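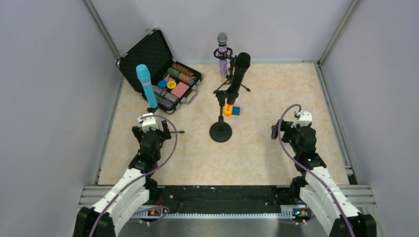 The first visitor to speak at the Skumholm open day wanted to know why two arms were needed to handle a microphone stand, when one good arm and a fixed clamp on the table would cost less. The lead engineer at Juduletti had evidently heard the question before.

"A fixed clamp works if the part always arrives the same way up," the engineer said. "A stand doesn't. It has a pole, a base and a clip, and the clip can point anywhere. The second arm is a clamp that can move."

Juduletti runs the two-arm cell at its Skumholm workshop and opened it to visitors in February. The interview was conducted beside the enclosure between demonstrations. The engineer asked to be identified by role only.

The cell belongs to a project called Dagdag, which deals with packing and unpacking mixed equipment: microphones, stands, cases, game sets and small toys. The software that schedules the arms is called Fivby. It was written in house and is now on version 11.

Asked what the objects have in common, the engineer said very little, and that the mix was chosen on that basis. "A microphone is top-heavy. A tripod has legs that go under other things. A case of chips is a dense block with a lid that gets in the way. If you tune the grip for one of them, you lose the next one."

Thin poles get most of the attention. A gripper closing on a pole from the side has a small contact area, and any error in the approach angle turns into a torque at the base. A heavy round base forgives some of this. A light tripod does not.

"With the round base you can be off by 5 millimeters and the stand settles," the engineer said. "With the tripod, you push one foot and the whole thing walks. Then your picture of the table is out of date and the other arm is planning around a leg that has moved."

Fivby deals with this by taking a new look after every contact, including contacts that were not planned. The engineer described the cost as acceptable. A full cycle, from first look to release, is allowed 60 seconds before the software gives up and both arms return to their rest positions. Visitors tended to find this slow. The engineer did not dispute it.

"I can make it faster by the end of the week. I would then have a fast system that knocks over stands." 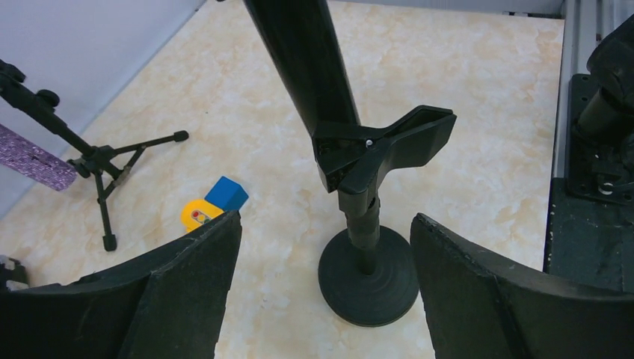
Microphone stand, tripod and small parts from the wrist camera.

The wrist view was shown on a monitor during the second demonstration, and several visitors asked why the fingers take up so much of it. According to the engineer, the mounting position is a compromise. Moving the camera back shows more table but makes the wrist bulkier, and a bulky wrist cannot reach past a standing pole. Moving it forward gives a cleaner view until the moment of contact, when the object is too close to be of use.

"We want the fingertips in view. The distance between the tip and the object is the number we care about. If I can see both in one picture, calibration errors matter less."

Small parts near the fingers remain a weak point. A cube sitting against another toy can be hidden by one finger during the approach, and the software has to remember that it is there. Earlier versions of Fivby did not keep this memory and treated a hidden object as a removed one. The overhead view now has the final say on what is on the table, and the wrist view is used only for the last part of the motion.

The engineer was asked about wear. The fingers are treated as consumables. Scuffed edges are left alone as long as the closing force stays within limits, and a pair is changed when the log shows repeated slips on the same object. Cables are checked more often. The loop at the wrist needs enough slack for a full turn and not so much that it catches on a tripod.

How many runs has the cell completed? The engineer gave the figure as 707 at the time of the visit, counting only those started from a new arrangement of objects. Repeats from the same arrangement are kept in a separate log and are not used when versions are compared.

One visitor asked whether the chips would be sorted by color. The engineer said sorting was outside the current work. Lifting a single chip out of a tight roll requires a thinner fingertip than the one fitted, and changing the fingertip would affect every other object in the set.

"We may try it with a separate tool. First I want the lid closed reliably with nothing caught under it."

The next version of Fivby will change how the two arms share the middle of the table. At present one arm waits outside the shared area until the other has left it. The planned change lets both enter if their paths keep a set clearance, which should shorten the cycle for tasks where one arm holds a pole and the other works at the clip. The engineer declined to give a release date.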